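How Gears Work (and Why They Won't Leave Your Stuff Alone)

Somewhere near you, right now, a gear is probably turning. There may be one in the kitchen clock, one in the salad spinner, and a whole crowd of them in any car going past the window. Gears are a bit like ants. Once you start looking, you find more than you wanted.

So what is a gear?

A gear is a wheel with teeth. The teeth don't bite anything, and you don't have to brush them, though you do sometimes have to oil them. Their job is to fit into the gaps between another gear's teeth. When the first gear turns, its teeth push the second gear's teeth, and the second gear has to turn too. It doesn't get a vote.

Engineers call this meshing. When two gears are meshed, they always turn in opposite directions. If one goes clockwise, the other goes counterclockwise, like two people trying to get past each other in a hallway. If you want the last gear to turn the same way as the first, put a third gear between them. The one in the middle is called an idler, which is a rude name for something that works all day.

Big gear, little gear

Now for some math, but only a little, and then you can have a snack.

Say you have a small gear with 8 teeth and a big gear with 24. Every time a tooth on the small gear moves along, one tooth on the big gear moves along. After the small gear has gone all the way around once, it has used up 8 teeth. The big gear has moved 8 teeth too, but that only gets it a third of the way around. The small gear has to spin three times to turn the big one once.

That sounds like a bad deal for the small gear. But the big gear, slow as it is, turns with three times the twisting force. (A tiny bit gets lost to rubbing, because the world is like that.) Twisting force has a proper name, torque, and it rhymes with fork.

This is the great trade of gears. You can have speed or you can have torque, and if you want more of one you pay for it with the other. People have been trying to get both for free for hundreds of years. They have built some very fancy machines that don't work.

You already know this if you ride a bike with gears. In low gear your legs whirl around and the bike creeps up the hill while your little brother walks beside you, making remarks. In high gear each push of the pedal takes you a long way, but try starting on a hill like that and you'll fall over sideways. Bike gears have a chain between them, so they don't touch each other, and both of them turn the same way. The trade works just the same.

Why motors need gears

Small electric motors love to spin fast. A motor you could hide in your fist might turn 3,000 times a minute. They are also rather weak, so you can often stop the shaft of a little toy motor with two fingers. A motor like that is all hurry and no muscle.

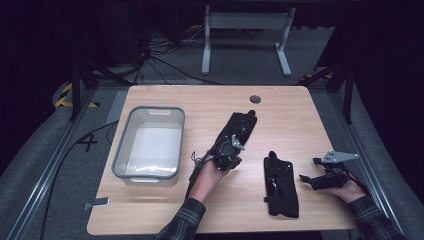
A long black car part with a round piece near its lower middle.

Put gears between the motor and the job, and things improve. If the gears slow the motor down 25 times, our 3,000 turns a minute become 120, and the twisting force goes up to nearly 25 times what it was. A set of gears in a case is called a gearbox. It is one of the few things in engineering named by somebody in a sensible mood.

Gears with odd shapes

Plain round gears with straight teeth are called spur gears. They are cheap, strong, and noisy. If you've ever heard a toy truck whine its way across a floor at six in the morning, you may have been listening to spur gears.

Helical gears have slanted teeth. The teeth slide together a bit at a time, so they are much quieter. They cost more, so the toy truck doesn't get them.

Bevel gears are shaped like cones with the tips cut off. They send the turning around a corner. Many hand-cranked egg beaters have them, right where the crank meets the beaters.

A worm gear looks like a fat screw lying against a wheel. It slows things down enormously, and many worm gears have a strange habit: the screw can turn the wheel, but the wheel can't turn the screw. Guitar tuning pegs use them, and so the strings don't unwind themselves in the middle of a song.

Try it yourself

You will need cardboard, two thumbtacks, glue, a marker, and a thick piece of foam board. Corrugated cardboard is best. Peel the paper off one side so the bumps show, cut it into strips, and glue the strips bumpy side out around two cardboard circles, one big and one small. There are your teeth.

Pin both circles to the foam board so the bumps mesh. Put a dot on the edge of each one, turn the big circle once, and count how many times the small one goes around.

If they slip, move the pins closer together. If they jam, move them apart. Grown-up engineers spend a good part of their working lives doing this, only with more expensive cardboard.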